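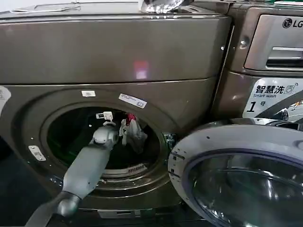
Stamivar says new planning software cuts laundry robot failures, but the numbers leave gaps

Stamivar, the Evstead company that writes control software for robot arms, has released a new version of its motion planner and says it can now empty a front-loading washing machine with far less human help than before.

The release, called Saltow 3, went out to customers in April. In a paper posted alongside it, the company reports that an arm running the software cleared the drum in 96 percent of trials. The previous version managed 49 percent on the same task, according to the paper.

That is a big jump, and it deserves a closer look than it has gotten so far.

Washing machines are a hard case for robots. The arm has to go through a round opening, bend its wrist once it is inside and find cloth that may be bunched up or stuck high on the drum wall. The drum is dark, and the forearm often blocks the camera's view of the very thing the gripper is trying to reach. Older planners tend to treat the door, the hinge and the rubber gasket as things to stay far away from, which leaves parts of the drum out of reach.

Saltow 3 handles this by letting the arm pass close to the gasket, and in some cases press against it lightly. It also keeps a running guess of where the cloth is when the camera can't see it, and updates that guess from the force on the wrist. Stamivar calls this part of the software Esteban. Neither idea is new. University labs have published on both for years, and the paper says so in its related work section.

What is new is the claimed success rate, and here the details matter. The trials were run on front-loaders with the door already open. Opening the door was not part of the task, and neither was pulling out the last small items, such as socks. A trial counted as a success if "all garments above a minimum size" came out within the time limit. The minimum size is not given in the main text. Readers have to go to an appendix to learn that it was set after a first round of testing.

The number of trials is also small. The headline result rests on 48 loads, all packed by Stamivar's own staff. With a sample like that, a few unlucky tangles would move the score by several points. The paper gives no error bars.

Then there is the question of speed. The company's summary says Saltow 3 plans each reach "in real time." A table near the end of the paper shows that this is true for the first reach into the drum, but that the planner often stops and starts over once the wrist is inside and the cloth has shifted. The time spent on those restarts is left out of the planning figure, though it is counted in the total time per load. Anyone comparing Saltow with another planner should use the total.

Stamivar did not make its test logs available before publication. In a written reply to questions, the company said that the logs contain customer data and that it is working on a version it can share. It did not say when. Asked why the minimum garment size was changed, it said the first setting "did not reflect how operators use the system in practice."

There are good things in the release. The planner now records the reason for every abort in words an operator can read, where the old one gave only an error code. The collision model for the door can be edited without rebuilding the whole package. Settings for gasket contact force are out in the open and come with a safe default. People who have to keep these systems running will probably get more use out of those changes than out of the headline score.

The paper also includes a short list of known failures, and it is more useful than the summary. Long sleeves wrapped around the wrist are the most common problem. Wet sheets come next. In both cases the software's guess about the cloth drifts away from where the cloth is, and the arm keeps reaching for a spot that is empty.

Saltow 3 is a free upgrade for current license holders. Stamivar says a later update will cover closed doors and small items. It has not said whether the same test will be run again with those included.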